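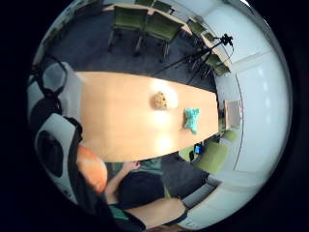
Dear all,

I answer Randi's message about the meeting room table, which I quote below. My proposal is simple: we treat the pale wood with the same care as a table at home, and we stop using the strong spray. I was in the room on Tuesday and looked at the top under the ceiling lamps, and I must say the light is not kind to it. The shine comes back in two white patches, so that every judgement about marks depends on where one stands. Even with almost everything cleared off, only the crumpled turquoise thing and the small lumpy beige one lying there, I had to walk to the other side before I was sure what was a mark and what was only the lamp. I therefore ask you to look from both long sides before you report a stain.

Randi Öberg wrote:
> Hello everybody,
>
> I have had two complaints about the big table after the June
> meetings. One person says it is sticky, the other says it has
> dull spots near the end. I do not know what product was used.
> There is a bottle of Multex in the cupboard and also a tin of
> Welus wax, nearly full. Can we agree on one method? I would
> also like to know if the green chairs can be wiped with the
> same thing, or if they need something else.
>
> And please, who has the key to the cupboard now?
>
> Randi

About the sticky feeling. I believe it comes from the Multex, which was sprayed straight on the wood and not wiped off afterwards. I did this myself once on my own kitchen table, so I do not blame anybody. Please use a soft cloth, wrung out well in lukewarm water with a very small drop of washing-up liquid. Go along the length of the wood, then once more with clean water, and then dry it at once. Do not leave the wet cloth lying on the top while you put the chairs back.

About the dull spots. Mr Hamada thinks they are from hot cups, and I think they are from the spray, so we are not yet of one opinion. He has offered to try the wax on the underside first, where it does not matter if the colour changes. I would wait for his result. The tin says to leave it 9 hours before polishing, so it should be done in the evening, and the room must not be booked for the next morning.

About the chairs. For the green ones I would take only water. On the legs a dry cloth is enough. Please lift the chairs when you move them – pulling them over the carpet is bad for the carpet and also for the feet of the chairs. The grey seat with the pale cushion I would leave alone for the moment. I do not know if the cushion can be washed, and I could find no label. Perhaps Yoshinori remembers where it came from?

One more point, about felt pads. Takagi in Staltulley sells them in bags of 400, or 1000 if we share with the office downstairs. I think 400 is already too many for us, but they do not go bad. Masanobu Yagi has the catalogue if somebody wants to compare.

The key is with me, in the top drawer of my desk. I am sorry, I should have written this on the cupboard door. I will put it back on its hook tomorrow before lunch.

With kind regards,
Genji Kikuchi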